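Search tickets

Ticket 3711 – garment folding, bed surface
Product: Niteck two-hand folding routine
Status: open

Routine stalls on soft tops. Rigid items pass. Fault shows when cloth is held up by the band and the lower part tapers.

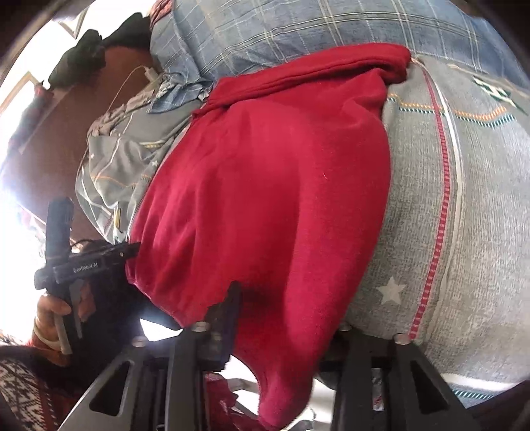 Plodstead, June

Reran with the red garment on patterned bedding. Edge finder keeps picking lines on the blanket – raised the contrast threshold to 15, no change. Sleeve step is still the slowest, roughly 600 seconds per fold. 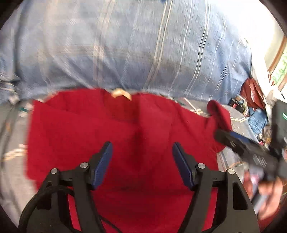

Darwish: Same stall on our side with 4 shirts. A plain sheet helped a little. I would not sell this as a laundry machine yet.

Next: retest on plain sheet, Bidovow build.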